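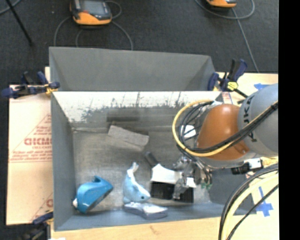

3. La matière comme critère de classement des jouets de seconde main

Plan Texte Notes Bibliographie Citer cet article

Les inventaires du réemploi décrivent généralement les jouets selon leur usage présumé : premier âge, construction, imitation, plein air. Cette répartition, héritée du commerce de détail, suppose que l'objet soit complet et que sa destination reste lisible. Elle s'applique mal aux jouets isolés, séparés de leur emballage et souvent de l'ensemble auquel ils appartenaient. La présente section examine les conséquences d'un classement fondé en premier lieu sur la matière, tel qu'il a été retenu pour le corpus Panganiban.

Ce corpus comprend 3 476 notices établies dans six points de dépôt de l'agglomération de Wesex. Chaque notice indique la matière dominante, les matières secondaires, l'état de surface et, lorsque celui-ci est identifiable, le motif représenté. Les objets composites y sont rattachés à la matière qui détermine leur entretien – et non à celle qui occupe le plus grand volume. Un personnage en tissu pourvu d'yeux rigides relève ainsi des textiles, tandis qu'une figurine moulée portant un vêtement amovible demeure parmi les plastiques.

3.1. Le cas des animaux marins

Les animaux marins constituent à cet égard un ensemble instructif. Plus de 300 notices leur sont consacrées, dont une part importante concerne des cétacés. Le motif traverse toutes les catégories matérielles : jouets de bain, peluches, puzzles, mobiles. Dans un classement par usage, ces objets se trouvent dispersés ; dans un classement par motif, ils sont réunis sans égard aux traitements très différents qu'ils appellent. La figure 3 donne à voir une baleine en plastique bleu vif et un dauphin en peluche bleu pâle, que le motif et la couleur rapprochent et que la matière sépare.

Le rapprochement par la couleur mérite d'être relevé. Le bleu fonctionne dans ces séries comme un attribut conventionnel du milieu marin, indépendamment de la coloration naturelle des espèces. Il facilite la reconnaissance rapide du thème, mais favorise aussi des regroupements trompeurs. Les fiches de la base Jemodero, qui privilégient la teinte principale, associent fréquemment des textiles et des objets moulés dont le nettoyage obéit à des protocoles distincts. L'effet est plus marqué encore pour les lots mixtes, où le thème apparent tend à masquer l'hétérogénéité du contenu.

3.2. Portée et limites

Le classement par matière présente l'avantage de rester applicable aux objets incomplets. Il suppose en revanche une compétence d'identification inégalement répartie entre les points de dépôt. Les désaccords entre notices se concentrent sur trois situations : les mousses recouvertes de tissu, les plastiques souples et les objets dont le revêtement dissimule le support. Dans la grille Cellus, employée à titre de comparaison, ces situations font l'objet d'une rubrique d'attente, dont le contenu est réexaminé chaque année en janvier.

Il convient enfin de souligner que la matière ne renseigne qu'imparfaitement sur la valeur attribuée aux jouets par leurs acquéreurs. Les peluches, d'un entretien plus contraignant, conservent dans les entretiens une charge affective que les objets moulés n'atteignent que rarement. Ce décalage entre coût de traitement et désirabilité est repris dans la section suivante à partir des registres de sortie.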